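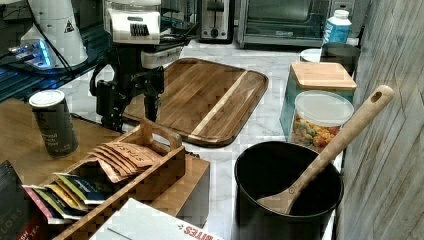
Most work on a small Newtonian reflector can be done in a kitchen, provided the parts are kept together and the surface under them is clean. The mirror cell on a typical 8-inch tube comes apart into springs, collimation bolts, locking bolts and clips, and all of them roll. A cutting board with rounded corners and a raised lip, like the striped one on the counter, will hold the lot at one end and leave room for a screwdriver at the other. Wash it first. Food oil transfers to threads, then to fingers, then to glass.

These notes cover a yearly service of the Lục, a homemade 8-inch reflector with a focal length of 1,180 mm. They apply with little change to any tube of similar size. Refractors and sealed catadioptrics should be left alone apart from the outer surface.

## Before removing the mirror

- Inspect it in place with a flashlight from the front of the tube. Any mirror looks bad this way. Dust alone is no reason to wash.
- Pollen, sap, fingerprints and dried dew spots are reasons to wash.
- Mark the cell and the tube with a pencil line across the joint. The cell goes back in the same rotation.
- Lay the tube horizontal before loosening the cell screws. Never pull a cell from an upright tube.
- Take off rings and watches.

## Washing

1. Line the sink with a folded towel. Move the faucet to the side.
2. Rinse the mirror under lukewarm tap water for two full minutes, tilted. This removes most of the grit, and nothing should touch the coating until it is done.
3. Fill the sink to an inch above the mirror. Add 3 drops of plain dish soap, without lotion or scent.
4. Soak for 30 minutes.
5. Drag wet cotton balls across the surface under their own weight. Use each one for a single pass and discard it. Do not press.
6. Drain, rinse with tap water, then rinse with distilled water. A gallon is more than enough.
7. Stand the mirror nearly on edge against a towel. Touch the corner of a paper towel to any drop that stays behind.

Hot water is not needed. A mirror taken from a cold garage should sit indoors, covered, until it reaches room temperature. Mine takes most of an afternoon in October.

Do not use window cleaner. Do not use acetone on a mirror that is glued to its cell. Isopropyl alcohol is acceptable for a fingerprint that survives the soak, applied with a cotton ball and followed by distilled water.

## Sorting the small parts

Lay the parts out in the order they came off, left to right. Masking tape labels work, but stick them to the work surface and keep adhesive off the parts. Springs that differ in length by more than a coin's thickness should be replaced as a set. 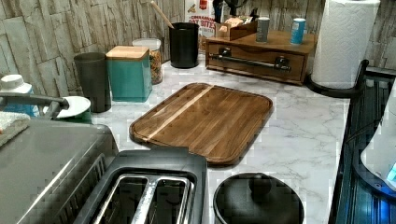
*Cutting board on the counter, toaster and lid nearest the camera.*

Wipe the threads with a dry cloth. A light smear of white lithium grease on the collimation bolts is enough. Keep the grease jar closed while the mirror is out.

Check the clips last. They should clear the glass by the thickness of a sheet of paper. Clips that touch will pinch the mirror, and bright stars will show three spikes or a triangular flare. I ran the Lục for two seasons at Skemarska with tight clips and blamed the air.

## Secondary mirror

Leave it on its holder if at all possible. Blow dust off with a rubber bulb. Canned air spits propellant and should not be used on any optical surface.

If it must come out, hold the stalk from below with one hand while turning the center screw with the other. Tie a loop of thread from the stalk to a spider vane beforehand. The loop costs nothing and has saved one secondary in this house.

## Eyepieces

- Clean the eye lens only. Eyelash oil is the usual problem.
- Moisten a cotton swab with lens fluid and work from the center outward in a spiral. Put the fluid on the swab, never on the lens.
- Do not open the barrel. The spacers in my 22 mm went back in the wrong order once and the edge of the field never recovered until I swapped them again.
- Store with both caps on, in a closed case, with a packet of silica gel. Dry the packet in a low oven when the beads change color.

## Collimation afterward

The mirror will be out of alignment once it has been out of the tube. Set the secondary first, then the primary. I use a Skultik sight cap, which is a plug with a small hole and a reflective ring inside. A film canister with a hole drilled in the exact center does the same job.

Turn one bolt at a time, a quarter turn or less. If a bolt bottoms out, back all of them off evenly and start over. Bring the locking bolts up last and check again, as they shift the cell slightly.

Finish on a star. Defocus a bright one at high power after the tube has cooled outdoors for at least an hour. The rings should be concentric. If they shimmer like water in a pan, wait longer.

## Record

Write the date of the wash inside the tube end cap in pencil. Members of the Protasis group compare these dates, and the spread is wide. A coating that is washed once a year and kept covered lasts nearly a decade in a dry garage, less near salt water. When a flashlight held behind the mirror shows many pinholes, send it out for recoating.

Corrections to Vy Ninh, at the club table before 9 p.m. on observing nights.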